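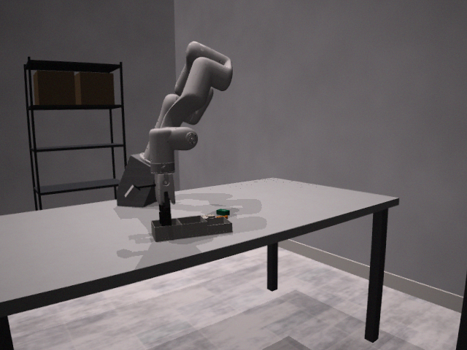
Print this message | E-mail this message

Grondcombe Cooks mailing list
Subject: Re: Rice sticking, and the matter of the December supper
From: Hawi Tefera
Date: 18 October 2025

> I followed your recipe from the last round and got a solid
> disc of rice with a brown lid on it. I used the whole 570 ml
> of stock. Is the heat too high, or is it me? Also, can the
> lentils be made the day before? My sister-in-law is coming
> and I would like to look calm.

It could be both. Most stoves have a "low" that would boil a bathtub, and mine is one of them. I put a cast iron skillet under the pot and leave it alone.

But I suspect the lid first. If you lifted it to check (and you did, because we all do), the steam went out into your kitchen and the bottom kept cooking. Nineteen minutes, lid on, then off the heat for another nine with a dish towel under the lid. Go fold some laundry. The brown part is the best part anyway, and in my mother's house people argued over it, so serve it on purpose and say nothing.

The lentils should be made the day before. They're dull on the first day and I don't know why people insist on eating them then. My order of work, for what it's worth:

1. Onions first, chopped small, in a dry pot. No oil yet. They'll look miserable for a while and then they'll go soft and gold. Stir more than you want to.

2. Oil, garlic, ginger, then the berbere. I've been using the Kirui one in the orange tin. The Bindetar is milder and smells like a cupboard, but it won't frighten your sister-in-law.

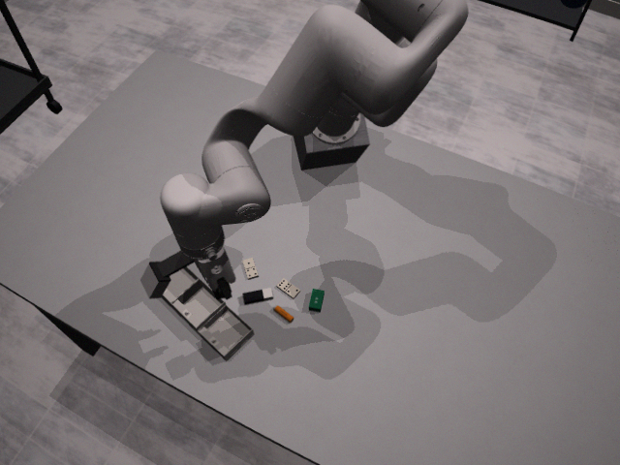

3. Red lentils, rinsed, and enough water to cover them by a thumb. Your thumb will do. Simmer until they give up.

4. Salt at the end, a squeeze of lemon, lid on, into the fridge. Thin it with hot water the next day, when it will have set like grout.

As for December, I'm still down for bread and I still haven't got a griddle big enough. The one at Plellora is lovely and costs more than my first car. If anyone has a wide flat one gathering dust, I'll return it clean and with something on it.

Hawi

Print this message | E-mail this message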